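Section 6. Work Surface, Cloth and Small Parts

6.1 Purpose of this section

This section applies to all Plendis gear kits assembled on a shared bench. It describes how to cover the tabletop, hang the backdrop and set out the parts before assembly begins. Read the whole section before unpacking the parts tray. Persons who have already completed Section 5 may keep the bench at its present height.

6.2 Covering the tabletop

1. Wipe the tabletop with a dry cloth and check it for grit, metal chips and old adhesive.
2. Unfold the green table cloth with the label side down. Allow it to hang at least 6 inches over the front edge.
3. Smooth the cloth outward from the middle with the flat of the hand. Light creases are acceptable. Raised folds in the parts area are not.
4. Tuck any excess cloth at the rear of the table. Do not lay it over the rail.
5. Clear loose tools from the parts area before continuing.
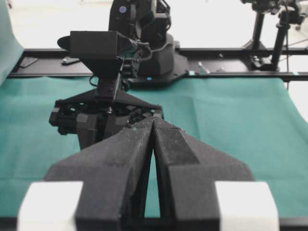 Figure 6-1. Table cloth in place, with the black metal rail behind the work area.

NOTE: The cloth may be washed in cold water with a mild soap. Do not use fabric softener. A cloth that has been cut or burned must be replaced; order a new one from Dogar using the form at the back of this guide.

CAUTION: Do not pull the cloth to bring a part within reach. Small parts will roll, and cables resting on the table may be dragged with it.

6.3 Setting out the gears

1. Open the parts tray on the cloth, away from the table edge.
2. Remove the gears one at a time. Hold each gear by its rim or hub and keep pressure off the points of the teeth.
3. Inspect the full ring of teeth. Reject any gear with a chipped, flattened or whitened tooth.
4. Check that the metal fastener in the center is seated squarely. If it stands proud on one side, return the gear to the tray and mark the tray card.
5. Place the accepted gears on the cloth with a clear space between them - two finger widths is enough.
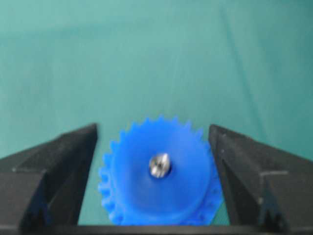

Gears of different colors in the kit are not interchangeable, even where the diameters look alike. Sort by color first and then by bore. A gear that has been dropped on a hard floor must be inspected again from step 3 before it is used.

CAUTION: Do not tighten the center fastener at this stage. Final tightening is covered in Section 7. Overtightening may crack the plastic around the bore, and cracks of this type are not covered by the Hitimine parts warranty.

6.4 Hanging the backdrop and checking metal parts

1. Hang the backdrop cloth so that it falls freely. Broad vertical folds are acceptable.
2. Confirm that the lower edge does not rest on any part or tool.
3. Look along all exposed wire for kinks and discoloration. Record any rust mark on the inspection sheet, with its position.
4. Take up each short metal part singly and examine both ends for burrs.

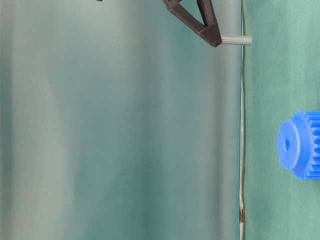
Metal parts with a burr may be dressed with a fine file, working away from the table cloth. Wipe off the filings before the part is returned to the bench. Allow 12 minutes for the complete check when working alone.

NOTE: Surface rust that wipes away with a dry cloth need only be recorded. Where the mark remains, or the surface feels pitted, the item must be reported to the bench supervisor, Sobia Marwat, before work continues.

6.5 Record

Enter the result of each check on the Domard inspection sheet and sign it. Completed sheets are kept with the parts tray until the assembly has been accepted.

Section revised 12 November 2019. Approved by Talha Sial.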